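# What to do when your home loan is moved to another lender

*Last updated 12 May 2018*

Lenders sell loans to each other more often than most borrowers realise. You signed up with one company, the letters had one logo on them for years, and then an envelope arrives from a name you have never heard of. The steps below cover the first few weeks after that letter. They use a made-to-measure case, a loan that started with Urnstead and was sold to Reltar, but the order is the same whoever the two companies are.

You will need your original loan contract, your last three statements, and the transfer letter.

## Step 1: Check the letter is real

Don't ring the number printed on the letter. Find the phone number for your old lender on an earlier statement and ring that. Ask three things:

- Has my loan been transferred, and on what date?
- What is the full legal name of the new owner?
- Who will collect the payments?

The last one matters. The company that owns the loan and the company that collects the money are often different. In our case Reltar bought the loan, but Clandorari sends the statements and answers the phone. Write both names down.

If your old lender knows nothing about a sale, treat the letter as a scam and report it. Keep paying as you always have.

## Step 2: Read the assignment clause

Somewhere near the back of your contract is a clause headed "Assignment", "Transfer" or "Dealing with our rights". It usually lets the lender sell the loan without asking you. What it doesn't usually do is let anyone change the terms. Your rate type, your end date and your right to make extra payments should all carry over.

Copy these into a notebook or a spreadsheet before you speak to the new company:

- current balance
- interest rate, and whether it is fixed or variable
- date any fixed period ends
- payment amount and day of the month
- redraw or offset balance, if you have one
- any hardship arrangement, with dates

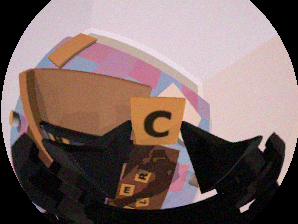 A hardship arrangement needs the most care. If you agreed to lower payments with the old lender, get a copy of that agreement in writing now. Verbal arrangements have a habit of going missing in a transfer, and the new company's system will show you as behind.

## Step 3: Sort out the payment

Find out what happens to your automatic payment. There are two common set-ups.

**The lender pulls the money from your account.** The authority may be passed to the new collector. Check the letter for the words "existing direct debit". You may still see a new name on your bank statement.

**You push the money yourself.** You will need to change the account details. Send one small payment first, then ring Clandorari (or whoever collects yours) and ask them to confirm it has landed against the right loan number. Once they have, send the balance.

Don't cancel the old payment until you have that confirmation. Our sample borrower pays $878 a fortnight, and one missed payment at that level is enough to bring on a late fee and a mark on the file.

Keep enough in the account to cover an accidental double payment for the first month. If both go through, ask for the extra one back in writing.

## Step 4: Compare the first new statement

When the first statement comes, put it beside the last old one. The closing balance on the old statement, plus interest and less payments, should equal the opening balance on the new one. A few cents either way is rounding. Anything more needs a question.

Look for fees that weren't there before. A $26 "account establishment" charge might be small, but you didn't ask for a new account, and you can ask for it to be reversed. Quote the fee schedule from your original contract.

Also count the years left on the loan. A term entered incorrectly can leave you with a smaller payment and a lot more interest.

## Step 5: Put any dispute in writing

Ring first if you like, but follow it with an email or letter. Keep it short:

> My loan number is (number). It was transferred from Urnstead to Reltar in January. The opening balance on my statement does not match the closing balance on my final Urnstead statement. Copies of both are attached. Please correct the balance or explain the difference within 30 days.

Keep the reply, and the name of the team that sent it. If you don't get an answer, or you don't agree with it, go to the complaints body named in your contract or on the lender's website. You don't need a lawyer to lodge a complaint.

## Step 6: Decide whether to stay

A sale doesn't stop you from refinancing. Before you do, ask for a payout figure in writing, with the discharge fee and any break cost shown separately. Break costs on a fixed loan can run well past the saving from a lower rate.

Many people find their new owner doesn't offer new rates at all. Some of these companies only buy loans and don't lend. If your fixed period ends while such a company owns the loan, you will probably roll on to its standard variable rate. Start looking about 100 days before that date.

## Other things to update

- Your building insurance, which lists the lender as an interested party
- Any budgeting app linked to the old account
- Your accountant, if the property is rented out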